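What automation looks like from the parts bench

I've worked in kitting at Brosano for 12 years. Kitting means putting the right small parts in the right bag so the people downstream don't have to go looking for them. Screws, standoffs, batteries, little bags of washers. Since January a good share of my shift has gone to the automation project, and a few people have asked me what that's like, so I'm writing it down.

Most of it is drawers. Opening them, picking things up, putting things in, closing them, with the hand-held grippers. 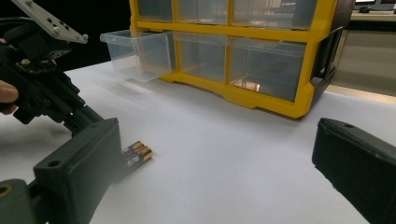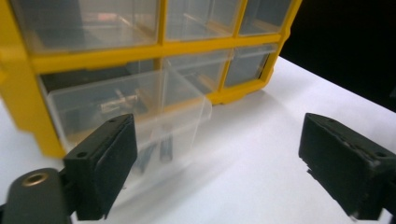

The company doing the integration is called Olvera. They need a lot of recordings of ordinary bench work before the arms go in, and they wanted people who do the work to make them. I signed up because it was either that or the labeling line, and my shoulder doesn't like the labeling line.

The first week was slow. You have two fingers on the tool and no feel in them. With my own hand I can tell a short screw from a long one before I look. With the gripper you look at everything. Batteries roll. Small hardware gets away from you when you come at it from the wrong angle. A drawer will come out crooked if you pull on one corner of the lip, and then it won't go back in, and you start over.

By the end of the month I had stopped thinking about it so much. My record for one shift is 46 clean runs, meaning runs with no drops and no do-overs. That's not fast compared to anything else I do here.

As for what it changes. There are 31 of us across both shifts in kitting. Management says the arms will take over the refill work and the night picking, and that the people on nights will move to days or to the Dusetti building across the road. So far 4 people have moved. Two of them asked to. The other two did not, and one of those now has a longer drive and a kid to drop off at the same time, so I'm not going to tell you it's all fine.

The pay for the recording work is the same as the bench rate. I think it should be higher -- we are teaching the thing that does the job -- and I said so at the shift meeting. The answer was that they would look at it. That was in March and I haven't heard back.

What I didn't expect is how much it made us talk about the way we do things. Olvera asked for a written order of steps for every kit, and we found out the day shift and the night shift had been filling the Flurnard kits in a different order for years. Both ways worked. Now there's one way, on a laminated sheet, and the night people are still annoyed that it's the day version.

My wrists are tired in a different spot than they used to be. I asked for a lower table and got one, so that helped.

The first arm is supposed to be set up at the end bench in September. I've been asked to stay on as the person who clears it when it jams and restocks it in the morning. I said yes for now. I still want to see the job description in writing before I sign anything, and the version they gave me last week had the wrong shift on it.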